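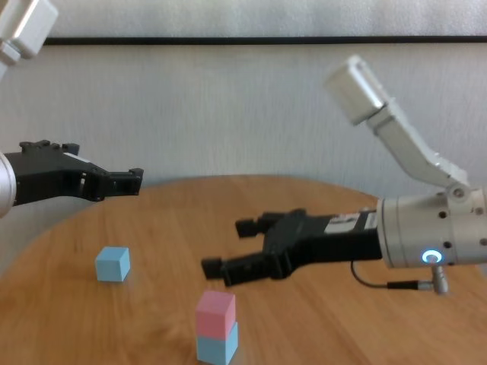
Duplicate Records in a Shared Document Store: A Study of Version Control at Curance

Project report, Information Management, second-year module

Abstract

This report examines how duplicate documents build up in the shared document store of Curance, a company that handles maintenance contracts for commercial buildings. A sample of 80 work instructions was traced through the store, and all copies of each were recorded. For 37 of the 80 instructions, at least one outdated copy was found outside the master folder. The main source of duplicates was email attachments saved back into project folders. The report recommends a fixed document number, links in place of attachments, and a monthly check using the existing indexing tool.

1. Introduction

A work instruction tells a technician how to carry out a task on site. At Curance these are written centrally and stored in a system called Wernemeo, which combines a folder structure with basic version history. Each instruction has one master copy. In principle, staff open the master copy whenever they need it.

In practice, staff often keep their own copies. A local copy is faster to open, works without a network connection, and sits next to the other files for the same job. The cost appears later, when the master is revised and the copies are not. The company asked for a study after the Vrettos site office found that two teams were using different editions of the same valve inspection instruction.

The project had three questions:

How many instructions have outdated copies in circulation?
Where do the copies come from?
What changes would reduce them without replacing Wernemeo?

Replacement of the system was out of scope. The license had been renewed shortly before the project began.

2. Background

Duplicate records are usually divided into exact duplicates and near duplicates. An exact duplicate has the same content as the original, byte for byte, and can be found by comparing checksums. A near duplicate has been changed in some way. It may have a new header, a corrected typing error, or a different file format. Near duplicates are harder to detect and, for this study, more important, as an outdated edition is always a near duplicate of the current one.

Version history does not solve the problem by itself. Wernemeo keeps every earlier edition of a file, but only for as long as the file stays in place. When a user downloads a file and uploads it to another folder, the system treats it as a new record. The new record starts at version one and has no link to the original.

3. Method

3.1 Sample

The sample was drawn from instructions revised at least once in the past year. Instructions that had never been revised were excluded, as they cannot have outdated copies. From the remaining list, 80 were selected with a random number function in a spreadsheet.

3.2 Search

Copies were located with Idix, an indexing tool the company already uses to search file contents. Idix reads the text of each document and returns other documents ranked by similarity. A threshold of 70 percent was used. At lower settings the results filled up with unrelated instructions that shared the standard safety section. At higher settings, known copies in scanned form were missed.

Every result was opened and compared with the master by hand. The following were recorded for each copy: folder path, file format, upload date, uploading department, and edition. Personal names were not recorded.

3.3 Source of copies

Where possible, the source was worked out from the file properties. Attachments saved from the company mail program keep a recognizable prefix in the file name. Files exported from Wernemeo carry an export stamp in the footer. Copies with neither mark were classed as unknown.

4. Results

Outdated copies were found for 37 instructions. A further group had copies that matched the current edition. These do no harm at present but will become outdated at the next revision.

Email attachments were the largest source. The typical pattern was that a revised instruction was sent to a distribution list, and recipients saved it in the folder of whichever project they were working on. Later revisions were sent the same way and often saved alongside the earlier one, with the date added to the file name by some users and the word "new" by others. In one folder the file marked "new" was the older of the two.

Exports were the second source. These were mostly PDF files made for subcontractors, who have no account in Wernemeo. The exports were stored in handover folders and left there after the job closed.

Copies were not spread evenly. Project folders held most of them, and 32 of the affected instructions had at least one outdated copy in a folder belonging to an open project. This matters more than the total, since closed folders are rarely consulted.

The edition number was printed on the first page of every master. On several copies it had been lost in conversion, and the edition could be established only by comparing the text — a slow process that a technician on site is unlikely to attempt.

5. Discussion

The results suggest that most duplicates come from the way revisions are announced. Sending the file itself invites the recipient to save it. A link would open the current edition each time, although it depends on a network connection. Basement plant rooms are a known problem in this respect, and some form of offline copy will remain necessary there.

File names are a second weak point. The present names are descriptive titles, and users change them freely. A document number at the start of the name would make copies easier to trace, even after the rest of the name has been altered.

Training was considered. The company already covers document handling in its induction course, and the slides state clearly that copies should not be kept. Repeating the rule is unlikely to have much effect while the attachment remains the normal means of distribution.

6. Limitations

Idix indexes the shared store only. Copies on laptops, phones, and paper were not counted, so the true number is higher. The manual comparison was done by one person and was not repeated. Handwritten notes on scanned copies were ignored, though a few appeared to record local site conditions that the master does not cover. That material may deserve a study of its own.

7. Recommendations

7.1 Assign each instruction a fixed document number and place it in both the file name and the page footer.

7.2 Announce revisions with a link to the master. Block attachments from the instruction mailing list.

7.3 Add an expiry date to every exported PDF. Subcontractors should request a fresh export after that date.

7.4 Run the Idix comparison monthly, on the first Friday, limited to open project folders. The search settings used in this study have been saved and can be reused.

7.5 Replace outdated copies with a shortcut to the master, and keep the removed file in a holding folder until the project closes.

Recommendations 7.2 and 7.4 need no new software and could begin in October. Recommendation 7.1 requires agreement on a numbering scheme, and the draft scheme in Appendix B has been passed to the document control team for comment.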